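Section 3. Before you fit the Tundent memory kit

1. Shut down. Switch off at the wall, pull the lead.
2. Hold the power button in for six seconds, drains what's left.
3. Lay the tower flat, side panel off. Keep the screws in a cup.

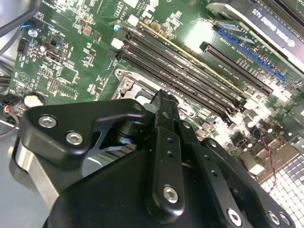
4. Touch bare metal on the case before handling anything. Do it again if you walk off and come back.
5. Open the clips, line up the notch, press untill both ends click.

CAUTION: don't force it. If it wont go in, it's the wrong way round.

Note: kits marked 3227 come as 2 sticks. Fit both, matching slots, see your board's own manual.

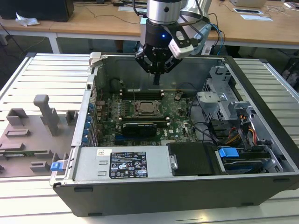

Can I mix it with my old memory?
Best not. Mixed sticks run at the slower speed, and some PCs won't start at all.

6. Panel back on, lead in, power up.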